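Care of Small Electric Cookers and Steel Pots

Household Advice, Civbridge Residents' Service

This page is intended for tenants in shared and single kitchens at Civbridge and Luik. It applies to small electric cookers, steamers and the steel pots used with them. Where the maker's booklet differs from the advice given, the booklet should be followed.

Before first use

Remove all labels and wash the pot in warm water with a little washing-up liquid. Rinse well and dry with a soft cloth. The electric base must never be placed in the sink. Fill the pot with clean water, bring it to the boil once and pour the water away.

Daily cleaning

Switch off at the wall and allow the cooker to cool before lifting anything out of it. Starchy food such as rice or porridge comes away more easily if the pot is left to soak for half an hour. Steel wool and scouring powder scratch polished steel and should be kept for oven shelves. Wipe the outside of the base with a well-wrung cloth, paying attention to the join beneath the pot, where spilt liquid tends to dry and harden.

Limescale

The supply at Luik is hard, and a chalky ring will form within a few weeks. Mix 50 ml of white vinegar with 50 ml of water, pour it over the affected area and leave for twenty minutes. Repeat if the ring remains. A rainbow tint on steel is harmless and may be removed in the same way.

Burnt food

Cover the burnt patch with water and add 2 tablespoons of bicarbonate of soda. If the pot is of a kind that may go on the hob, simmer gently for ten minutes; otherwise use boiling water from the kettle and leave overnight. Lift the residue with a wooden spatula.

Handles

Pale handles show grease and tea stains sooner than dark ones. A paste of bicarbonate of soda and water, rubbed on with a fingertip and rinsed off, will lift most marks. Bleach should be avoided, as it may turn plastic yellow. A handle that moves when the pot is lifted must be tightened before the pot is used again.
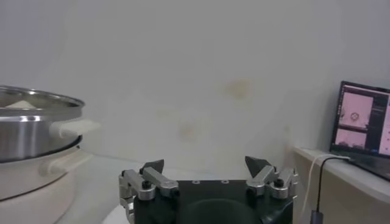
May the steel pot be stored inside the cooker with the lid on?
It may, provided that both parts are fully dry. Where the kitchen is damp, leave the lid off or set it slightly to one side so that air can reach the inside.

Storage

Keep the cooker on a level shelf at least 50 cm from the hob. Coil the flex loosely and do not wrap it tightly round the base. A folded tea towel between stacked pots will protect the rims.

Cookers with a damaged flex or plug should be handed in at the Sterness office, which is open until 4 pm.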